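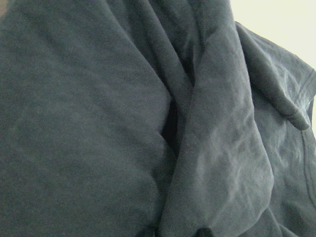

The case for teaching laundry in public institutions is seldom made, and when it is made it is usually made badly. It is put as a matter of thrift, or of manners, or of what young people used to know. I wish to put it as a matter of judgement. A person who can look at a heap of clothing and decide correctly what each piece needs has exercised a real skill, and one which our colleges, hostels and care homes have largely stopped asking for. Consider a plain dark blue-grey knit, lying in soft folds, one layer slumped over another. It has a flat side that would pass inspection on any shelf, and beside it a deep crease where the cloth has closed upon itself. Whether such a thing should be washed, aired, shaken out or simply folded is a question with a right answer, and the answer is found by handling it.

For most of my working life I have been concerned with residential services, latterly at Tennant House in Sekthorpe, where the laundry was for many years run on the principle that everything left outside a door was dirty. A garment on the floor of a corridor was washed. A garment on a chair was washed. The policy had the advantage of being simple to write down, and it was defended on that ground at every review I attended. In the last full year of its operation the house put through 1358 loads. In the year after it was withdrawn, with the same number of residents and the same machines, the figure was 1118.

I do not rest my argument on that reduction, welcome as it was to those who pay for water and power. What interests me is how it came about. No new equipment was bought. Ishbel Paterson, then in charge of domestic services, asked only that each item be picked up, opened out and looked at before it went into a bag. Staff who had objected that there was no time for this found that it took very little, and several of them began to notice matters which the old system had hidden from them: collars worn through, hems coming down, labels cut out, cotton that had been boiled until it was thin.

The crumpled state of a garment is widely misread. We have come to treat a crease as evidence of dirt, and smoothness as evidence of cleanliness, when neither tells us anything of the kind. A cotton top that has been worn for an hour under a jacket may look wretched once it has been pulled over the head and dropped. A shirt pressed flat in a drawer may have been put there unwashed. Institutions are especially prone to this error for the reason that they are inspected by eye, often from the doorway. I have known a linen room commended for its neatness while the towels in it smelt of mildew.

Dark colours present a particular difficulty, and I would give them a lesson to themselves. They show lint and powder marks readily and most stains hardly at all. They suffer from heat. They are also, for a great many people, what is actually worn, and a service which returns them faded and stiff has damaged property that its owner may not be able to replace. Hannelore Plattner, who taught textile care to trainees at Gidow before that course was closed, required her pupils to turn every dark knit inside out and to wash it cool, and she would send back any load in which a single sleeve had been left the right way round. This was thought severe. I thought so myself when I visited, and have since changed my mind.

It will be objected that such teaching is the business of the home. I have some sympathy with the view, but it does not meet the facts. Many of those who enter residential life at eighteen, or return to it at eighty, have lived in homes where one person did the washing and the others did not enquire. Others come from places with no machine. To say that they ought to have learned already is to describe the problem and then decline to do anything about it.

A more serious objection concerns privacy. Clothes are close to the body, and there are residents who would prefer them bagged and boiled unseen than handled and considered. The preference should be respected wherever it is stated. It should not be assumed on everyone's behalf, as it was for so long at Sekthorpe, and the better course in most cases is to give residents the means of doing the work themselves: a table at a sensible height, good light, a line or rack, and somebody on hand who will answer a question without sighing.

The table matters more than is generally supposed. Folding done on a bed or across the knees is poor folding, and people who have never been given a flat surface conclude that they are no good at it. When the ground floor at Tennant House was refitted, 900 pounds was set aside for a drying cabinet. Ishbel Paterson spent it on two long tables and a set of lamps. She was asked to account for this in writing and did so on a single page.

What I propose is modest. Every college or residence which maintains a laundry should offer instruction in its use, given in person and in the laundry itself, covering sorting, washing, drying, folding and minor repair. It should be given at the start of a stay and again later, when people have questions of their own. Those who give it should be paid at a rate that reflects what they know. A leaflet taped inside the door of the machine room does not amount to instruction, and managers should cease to count it as such.

READER COMMENTS

Callum Shearer
I worked nights in a hall of residence and can confirm the corridor rule existed well beyond Sekthorpe. We once washed a student's clean interview clothes 2 times in one evening.

Jessie Rutherford
Agree with nearly all of this but inside out and cool is no use for kitchen staff uniforms. Grease needs heat. A line on workwear would have helped.

Ruairi Buchanan
What were the lamps? Our folding area has one strip light and I can't tell navy from black under it.

Jessie Rutherford
Ruairi, take them to the window. That's what we do.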